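靴下の片方が見つからないまま、引っ越してきて最初の冬が終わった。

いきなり何の話かと思われるでしょうが、わたしにとってはここが始まりなんです。左足のほう。からし色の、かかとに穴があきかけたやつ。洗濯機の裏も見たし、布団カバーの中も見たし(布団カバーの中って、なぜか何でも入ってますよね。前の部屋では味噌汁用のお玉が出てきました)、それでもない。で、あきらめて残った右足を捨てようとした晩に、電話が鳴ったわけです。

「もしもし、ブレセッティですが」

ブレセッティというのは、うちの下の階に入っている店で、看板にはBresettiとだけ書いてある。何の店かは、越してきて四か月たってもわからなかった。パン屋みたいな名前なのに、パンの匂いがしない。夜になると窓がぼうっと明るくなって、たまに誰かが笑っている。その程度の知識しかない相手から電話がかかってきたら、普通は身構えるじゃないですか。わたしも身構えました。右足の靴下を握りしめて。

「お宅の靴下、お預かりしてます」

低くてやわらかい声だった。年のころはさっぱりわからない。お預かりって何を、と聞き返すと、からし色の左です、かかとが危ないですね、直しておきましょうか、と言う。左だとどうしてわかるんですかと聞いたら、そりゃわかりますよ、と少し笑われた。靴下に左右なんてないと思うでしょう? あるんですよ、ずっと履いてると。親指のところが伸びてくるから。でもそれを初対面の、しかも電話の相手に言い当てられるとは思わなかった。
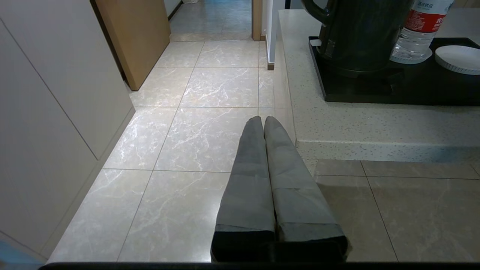
というわけで次の晩、階段をおりて行ってみた。財布と、あと一応右足も持って。

店の中は細長くて、奥までずっと引き出しだった。薬屋さんみたいな、ちいさい取っ手のついたやつ。その引き出しの前に、背の高いおばあさんが一人、毛糸の帽子をかぶって座っている。電話の声はこの人だった。自己紹介をしようとしたら、手のひらをこちらに向けて止められた。

「名前はいいです。ここは名前のほうは預からないので」

意味がわからない。わからないけど、なんだかちょっと助かった気もした。そのころのわたしは会社を辞めたばかりで、名乗るたびに、そのあとに続ける言葉がなくて困っていたから。前はプラデックスの、と言えばよかったんです。Pradexの経理の者です、って。辞めたら名前だけぽつんと残って、これがどうにも座りが悪い。

おばあさんは引き出しをひとつ開けた。札に「201」と手書きしてある。中から出てきたのは、紛れもなくわたしの左足だった。かかとの穴は、ほとんど同じ色の糸でふさいである。ほとんど、というのは、よく見ると少しだけ明るいからで、そこだけ日が当たってるみたいだった。

「おいくらですか」

「750円。でもお金じゃなくてもいいですよ。なくしたものの話をひとつ、で払う人もいます」

いや、払いますよ750円くらい。と思って財布を開けたら、小銭が全然なくて、しかもお札もなかった。レシートばっかり。恥ずかしいったらない。しかたがないので丸椅子に座って、話をすることにした。

でもなくしたものの話って、いざとなると出てこないんですよ。傘とか、自転車の鍵とか、そういうのはあるけど、750円ぶんの話になるかと言われると自信がない。お玉の話をしかけたら「それは見つかってるでしょう」と却下された。意外ときびしい。

うんうんうなった末に、わたしは歌の話をした。

小学校の帰り道に、自分で作った歌があったんです。用水路の横を歩くときだけ歌う歌。橋が三つあって、一つ渡るごとに歌詞が変わる。最後の橋を渡ると終わりで、終わりのところがすごく気に入っていて、家の前でもう一回だけ小さい声で歌ってから玄関を開けた。毎日歌ってたのに、中学に入って自転車になったら、速すぎて歌が間に合わなくなった。最初の橋の歌詞を歌ってるうちに三つ目に着いちゃう。それで歌わなくなって、気づいたら、終わりのところだけすっぽり抜けていた。

「最初は歌えますか」

歌えますけど、と言ったら、じゃあどうぞ、という顔で待っている。三十過ぎて知らない店で自作の歌を歌うはめになるなんて、誰が思います? でもまあ、借りがあるし。歌いましたよ。かぼそい声で。かえるがどうした、ふたがどうした、みたいな、どうしようもない歌詞を、二つ目の橋まで。

おばあさんは手帳に何か書きつけて、それから立ち上がって、引き出しをあちこち開けはじめた。ここじゃない、ここでもない、とぶつぶつ言いながら。引き出しの中が横からちらっと見えるんですが、これがまた変なものばっかりで。片方だけのイヤリング、編みかけの袖、切手を貼ったのに出していない手紙。ラベルのはがれたジャムの瓶には、どう見ても空っぽなのに「ンドゥングの朝」という札がついていた。Ndung'uと横文字でも書いてある。町の名前なのか、お茶の名前なのか、聞いたらおばあさんは「坂のきつい所ですよ」とだけ答えた。行ったことがあるらしい。朝を瓶に入れて忘れて帰る人がいるらしい。

「歌はねえ、混ざるんですよ。引き出しに入れても隣に移るから」

それで結局、その晩は見つからなかった。探しておくのでまた来てください、と言われて、わたしは左足を受けとって階段を上がった。部屋で両方そろえて履いてみたら、左だけがほんのりあたたかい。明るい糸のところが。

それから、ちょくちょく下におりるようになった。だって暇だったし。最初は歌の進み具合を聞くだけのつもりが、お茶が出て、お茶が出ると長居して、長居すると手伝わされる。札の書き直しとか、糸の色合わせとか。経理をやっていたと話したら帳簿を渡されて、開いたら数字がひとつもなくて全部お話だったので、笑ってしまった。「傘。雨の日に嫌いな人に貸して、返してもらうのも嫌で、そのまま」とか。これを締めろと言われても。でも読んでるとおもしろくて、わたしは勝手に見出しをつけて、あとで探しやすいように並べ直した。職業病です。

お客さんはぽつぽつ来る。電話でよばれてくる人もいれば、自分からふらっと入ってくる人もいる。いちばん困ったのは、なくしたものが何だかわからないという人で、コートの襟を立てて、ずっと入り口のところに立っていた。何かがないのはわかるんだけど、と言う。おばあさんは慣れたもので、じゃあ13番、とわたしに言った。開けてみたら空だった。空ですよ、と振り返ったら、その人がのぞきこんで、ああ、と言って、すごくほっとした顔をして帰っていった。いまだに何だったのかわからない。帳簿には「空。お気に召す」と書いておいた。

春になって、仕事の口がひとつ見つかった。ヴルネスという、となりの市の小さい会社。Vullnessとつづる。面接で、前職を辞めてから何をしていましたかと聞かれて、下の店で帳簿の見出しをつけていましたと答えたら、どういうわけか通った。通っちゃったんですよ。六月から来てください、と。

うれしくてその足で下におりた。おばあさんは帽子をかぶったまま、ちょうどよかった、と言って、いちばん下の段の引き出しを指さした。重くて、なかなか開かない。両手で引いてやっと隙間ができたら、水の音がした。

用水路の音だった。

ちょろちょろ、というのじゃなくて、田んぼの前の、水の多い時期の音。その奥で、ちいさい子が歌っている。ものすごく得意げに。音程なんかめちゃくちゃで。三つ目の橋の歌詞は、わたしが思っていたよりずっとくだらなくて、だいたい給食の話だった。それで終わりのところに来た。あんなに気に入っていた終わりのところ。

書きません。書くとまた混ざるから。でもまあ、短いです。びっくりするくらい短くて、わたしは引き出しの前にしゃがんだまま、もう一回だけ小さい声で歌った。おばあさんは後ろで糸を選んでいて、聞こえないふりをしてくれた。

新しい会社へは歩いて行けることがわかった。駅まで出て一駅乗るほうが早いけど、歩けない距離じゃない。途中に橋は一つしかなくて、そのぶんゆっくり渡っている。靴下はもう両方とも穴があきかけていて、右はまだ直してもらっていない。今度の休みに持っていくつもりで、玄関の棚に出してある。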